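Ticket 915 – Break room bin overflowing, wrappers on floor
Site: Stamton office, second floor break room
Opened by: Dwight Carrier
Assigned to: Mervin McKinnon
Category: Facilities / Waste
Priority: Low
Status: Open – waiting on part

Dwight Carrier, 8:40 am
Morning! The round bin in the break room keeps ending up packed to the rim well before the evening pickup. By lunch people are balancing things on top, and then they slide off onto the tile. I picked up wrappers twice yesterday. The bin is a good bin, no cracks, nothing wrong with it. I think we are just feeding it too much, or the pickup changed and I missed the memo. Could somebody take a look?

Mervin McKinnon, 9:15 am
Hi Dwight, got it, and thanks for picking up the strays. A few questions so I don't guess:
Is it mostly food trash or boxes?
Are people using the big recycling cart by the copy room at all?
Did this start when the new snack shelf went in?

Dwight Carrier, 9:32 am
Mostly packaging, very little food. The cart does get used but only by folks who sit on that side. And yes!! The snack shelf went in at the start of September and I would bet my lunch that's when it began. Everyone loves that shelf, by the way, so please don't read this as a complaint about the shelf.

Mervin McKinnon, 10:05 am
No danger of that, I'm a fan of it too. Checked the pickup schedule with Kirnholm (they do our cleaning). Still one pickup a day at 6 pm, same as before. So the schedule is not the cause.

Next I looked at liners. The supply closet has the Pruvine ones, box of 200, and they are the right size for that bin. Ruled out.

Mervin McKinnon, 1:20 pm
Came up after lunch and had a proper look. Lots of air in there! Boxes go in whole and the bags and wrappers sit puffed up around them. I took everything out, flattened the boxes, pressed the bags down and put it all back, and it came to less than half the bin. I was way too pleased about this and told two people in the hallway.

So, to try first:
1. Boxes and card get flattened and go to the recycling cart.
2. Wrappers and bags get squashed before they go in.
3. Sign on the wall over the bin, at eye level.

I'll print the sign today. Dwight, can you keep an eye on it and let me know?

Dwight Carrier, 4:48 pm
Sign is up and people are reading it, I've seen it happen. Squashing has caught on at the window table. Will report back tomorrow.

Dwight Carrier, next day, 11:10 am
Update. Better than before, but we're not there yet. The cart is the weak spot: it's 11 desks and a fire door away, and nobody is walking that far with one little carton in their hand. I can't blame them, I had one in my own pocket until 10. 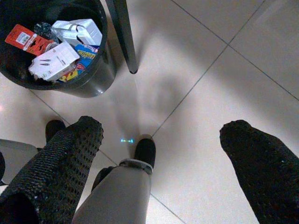

Attachment 1: break room bin, filled nearly to the top. Torn white box and red-orange card still going in with the wrappers.

Mervin McKinnon, 11:26 am
Super helpful, thank you! The white box and the card are just the kind of thing I'd like to catch. A second small bin for paper and card, right next to this one, should do it. Marchand has a slim one that would fit against the wall without blocking the walkway. Ordering 2, one for you and one for the first floor, where I suspect the same thing is brewing.

Dwight Carrier, 11:31 am
Love it. Can we get a lid in a different color so people can tell them apart half asleep?

Mervin McKinnon, 11:50 am
Blue lid, done. Until it gets here I've asked Kirnholm to add a quick midday swap of the liner. They said yes right away. Please leave a couple of spare liners in the bottom of the bin, under the one in use, so whoever swaps it doesn't have to go hunting in the closet.

Dwight Carrier, 2:15 pm
Spares are in. First midday swap went great and the floor stayed clear through the lunch rush.

Mervin McKinnon, 2:22 pm
Terrific. Keeping this open until the Marchand order arrives. Sign needs a new line about the blue lid, I'll reprint it then.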